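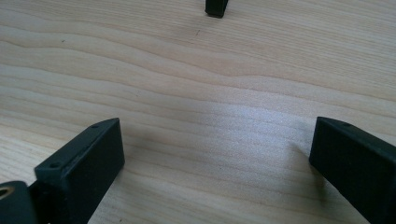
Ognjen Vukčević reckons I should stop moaning about the Dilham bus and just learn to drive, which at 84 quid for two lessons is easy for him to say.

Anyway, the bus. For those who've missed the last few weeks of this: the 243 used to go from the end of our road straight through to Udmont. One bus, 35 minutes if the lights were kind, and you could get a whole crossword done.

Since December it stops at Dilham and you have to change onto the 349. Fine in theory! The 349 is timed to leave two minutes before the 243 gets in. I've watched the back of that bus go round the corner so many times I could draw it for you.

So then you've got 28 minutes in Dilham. I like Dilham, I do, but there's a bakery, a shut bank and a shop that sells blinds. I've eaten a lot of cheese twists this winter.

I wrote to the bus company in January and got a very polite letter back saying the new timetable "reflects passenger demand". I wrote again asking which passengers. Still waiting on that one.

Someone asked if the new ticket helps. Sort of? You can use it on both buses now, but only if you buy it on the first one and remember to ask for a through fare - the machine won't offer it. I paid twice for a fortnight before a woman in the queue put me right. Bless her.

Mum's solution is to get off early at Dusine and walk across the fields to meet the 349 further along. Tried it last week. It does work, if you've got wellies and don't mind the geese.

And yes Ognjen, I have looked up lessons again. The waiting list is until summer, so you're all stuck with me and my bus posts until then.

Will report back if they ever answer about the two minutes. Off to get the early one now, I want a seat on the left.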